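Lillwood site, station checklist for hand-held gripper collection
Task set: cloth on table (spread, fold, pick up)
Checked by: Albane Arnaud
Month: February

Fill in before the first episode and again after the lunch break. Mark OK, FIX or N/A and leave a comment for anything marked FIX.

1. Floor and walkway
Floor dry, no cables across the operator's path: OK
Chairs pushed back from the table edge: FIX
Comment: Operators lean and step sideways during the fold. Bags go on the hooks by the door, and chairs stay at least 18 inches from the table. Told both shifts.

2. Table
Table does not rock when leaned on: OK
Surface clean, no splinters or tape residue: OK
Comment: One leg pad was replaced last month and is holding. The Deschamps table in the next bay still rocks, so do not swap them.

3. Gripper, before power-on
Finger pads seated, ridges not worn smooth: OK
Both markers flat, clean and uncovered: OK
Trigger returns on its own: OK
Comment: Wipe the markers with a dry cloth only. The Hidano cleaner lifted a corner on one of the spares.

4. Cloth and grasp
Cloth free of pins, tags and loose threads: OK
Fingers close on fabric only, no contact with the wood: OK
Comment: Pinch at the near edge and keep the palm off the cloth. If the pads scrape the table, stop and mark the episode as discarded — do not try to save it by trimming.

The white cloth is in use on the light wood table, with the gripper at its lower edge and a marker on each side of the center finger. 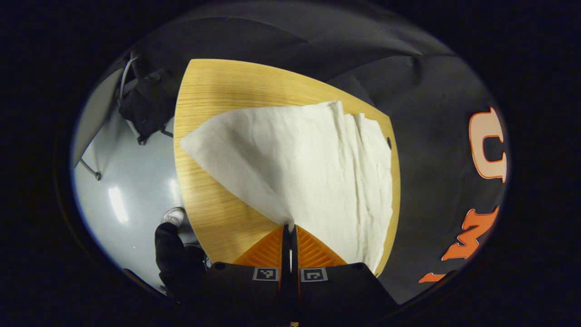
5. Operator
Sleeves and shirt front clear of the fingers: FIX
Closed shoes: OK
Break taken after every 20 episodes: OK
Comment: Loose tops can get into the view and near the pads. Tuck in or use one of the aprons. Wrist strain was reported once at Gurkthorpe after a long run, so the break is not optional.

6. Recording
Lens wiped, free space checked: OK
Start position varied between episodes: FIX
Comment: 9 episodes in the morning batch began with the cloth in almost the same place. Drop it fresh each time and leave the creases as they fall.

Open items: 3, all marked FIX above. Recheck at 2 p.m. before the next batch starts. — A. Arnaud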